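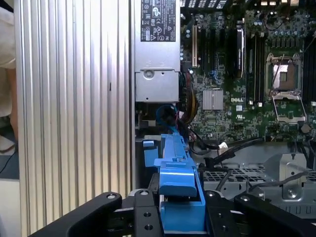
Figure 1. Gripper holding a blue plastic part beside a ribbed metal panel.

Graduate Studies in Applied Robotics
Course Handout 3: Preparing the Industry-Based Thesis
Issued September. Prepared by Mechthild Auer, Program Office, Stulville Institute of Technology

1. Purpose of this handout

Students in the second year of the master's program may complete the thesis either within a department of the Institute or with one of the approved partner companies. This handout sets out the rules for the second option. It should be read together with the general thesis regulations, which remain in force for all students regardless of where the work is carried out.

2. Eligibility

A student may apply for an industry-based thesis after passing all first-year core courses and the seminar in research methods. Students with one outstanding elective may apply with the written consent of the program director, Leopold Plattner. Part-time students are eligible on the same terms, but should discuss the schedule with their advisor before applying.

3. Supervision

Each thesis has two supervisors. The academic supervisor is a member of the faculty and is responsible for the scientific content, the reading of drafts and the final grade. The company supervisor provides access to equipment and data and confirms that the agreed work has been done. The company supervisor submits a written statement but does not take part in grading.

Students meet the academic supervisor at least once every two weeks during the project period. A short record of each meeting is kept by the student and attached to the final submission.

4. Choosing a topic

The topic must contain a research question that can be answered within one semester. Product development alone is not sufficient. In past years, proposals were most often returned for one of the following reasons:

- the question was stated as a task ("build a controller for...") with no hypothesis or basis for comparison
- the required data belonged to a third party and had not been cleared for use
- the method of evaluation was missing, or was left to the company to decide

Topics currently open at Gisler and at Barnitz are posted on the department noticeboard. Students may also propose a topic of their own to either company through the placement coordinator, Nadja Rainer. Direct approaches to company staff are discouraged.

5. The proposal

The proposal is no longer than 10 pages, excluding references. It contains a statement of the problem, a review of earlier work, the planned method, a timetable and a list of the resources needed from the company. An abstract of no more than 200 words is placed on the first page. Proposals are uploaded to Loltik, the Institute's coursework system, under the course code 986. Proposals sent by e-mail are not registered.

6. Confidentiality and publication

Partner companies may ask the student to sign a confidentiality agreement. The student must not sign before the agreement has been reviewed by Kathleen Dolan in the Legal Office. Any agreement must allow the examiners to read the full text. A thesis may be withheld from the library for a limited period, but the title and abstract are always public.

7. Assessment

The written thesis counts for 70 percent of the grade and the oral defense for 30 percent. The defense is held at the Institute and is conducted in English. Company staff may attend as guests.

8. Information session

Thomas Donati will hold an information session for prospective applicants on Tuesday at 4 p.m. in the main seminar room. Students who cannot attend should request the slides from the Program Office. Questions about individual topics will be taken after the session.

Reading for next class: general thesis regulations, sections on authorship and citation.

Shares: 3

Program Office, Stulville Institute of Technology | Contact | Copyright Stulville Institute of Technology | Back to top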